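Filed under: Data collection, Manipulation

Demo count after the second session

We are at 83 usable demonstrations for the cup task, out of 102 recorded. Most of the rejects were tracking dropouts near the start of a run. Two were mine: I closed the fingers before the recording was live.

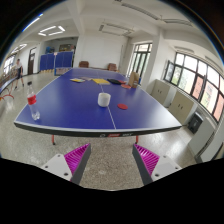 Start position matters more than I had assumed. Our first batch began from nearly the same spot every time, and the policy learned the spot. Now each run starts from a different point along the edge of the table. The white cup near the center line is the target, and the red disc to its right and the clear bottle over by the left edge are distractors. Mostafa wants them moved between runs too. I have only been moving the cup.

Next batch is in May. Holger is rewriting the dropout check before then.

Recent posts
Gripper calibration, again
Notes on the Wilberg dataset format
Why we dropped the wrist IMU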